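The arm picks things up now

2022-07-10

The second motor driver died in May, and I took that as a sign to stop buying the cheap ones. The cheap ones come in a bag of 5, which should have told me something about how long the seller expects each of them to live. I put in a Brudell board that cost more than the rest of the elbow put together, and the elbow has behaved ever since. I resent this a little.

For anyone who came in through the post about bread pans: I am building a robot arm at home. It has a name, Unside, which started as a typo in a folder ("underside parts") and stuck because renaming the folder broke all my scripts. It has six joints, a two-finger gripper, and a small camera at the wrist. The stated goal is that it will tidy a floor. The real goal is that I wanted a robot arm, and tidying was the excuse that went over best at dinner.

Most of June went to the shoulder. The printed gear in there had been slipping under load, and I spent three evenings rewriting the control loop before I took the cover off and saw that a set screw had backed out. I'd like those evenings back. I did get a nicer control loop out of it, with a proper limit on acceleration, so the arm no longer starts every move like it has been stung.

Payload is a sore subject. I designed for 500 grams at full reach. I then weighed the new gripper with its bracket, cable and camera and got 554, which means that on paper the arm can't lift its own hand. In practice it can, slowly, and with a noise. I've ordered thinner aluminum for the bracket from Sulitz and will drill it full of holes in the manner of a person who has seen pictures of race cars.

The fingers are on their fourth version. One was too soft and folded. Two was too stiff and launched a bottle cap behind the fridge, where it lives now. Three was fine, and I lost it when I printed over the file. Four is a pair of black plates, wide, with a bit of give from a rubber pad I glue on and then glue on again a few days later. I ran out of the good pads and bought a sheet of Ratanaporn rubber meant for shelf liners. It grips better than the good pads did. I have no comment on the price difference.
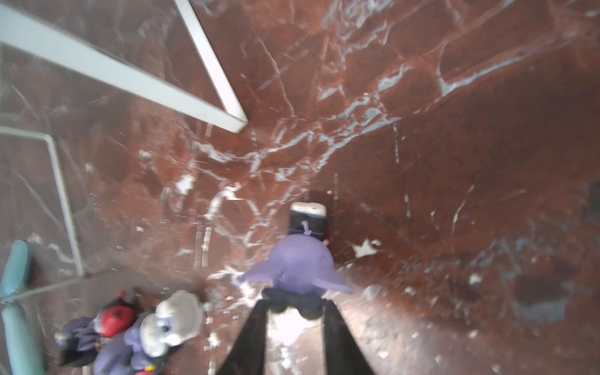 Soft little toys would be easy, I assumed, and little toys with parts sticking out turned out to be most of my test set. The code for choosing a grasp looks for the outline of a thing and closes across the narrowest part it can find, and for boxes and cups that works. The purple figure with the flaps out to either side and the tall dark block on its head is the sort of customer that ruins it. The outline is all flap, so the planner has to be told to go lower, down by the dark band, and leave the hat alone. Then there is the floor. Reddish marble with white veins all over it is gorgeous to walk on, and to an edge detector it is several hundred objects lying very flat. My first fix was to turn the threshold up until the veins vanished, at which point so did the toys. The second fix uses depth and ignores anything with no height to it, and that one is staying. Glare is still a problem where the stone goes shiny.

I also slowed the camera down. It had been feeding the laptop 60 images a second, all of which the laptop accepted politely and then did nothing with for a while. At a lower rate the lag is gone and the fan has stopped sounding like a departure.

Things that are heaped up together remain beyond us. Unside sees a heap as one large and interesting animal and goes for the middle. I have a half-written routine that nudges a pile first to spread it out – so far it is mostly good at pushing the pile out of reach. If you've done this and have code that works, please write. If you've done this and have code that doesn't work, write anyway, I'd enjoy the company.

Next is the bracket, then a wrist cable that doesn't snag on the elbow every time joint four goes past halfway. I've been holding it back with a hair tie.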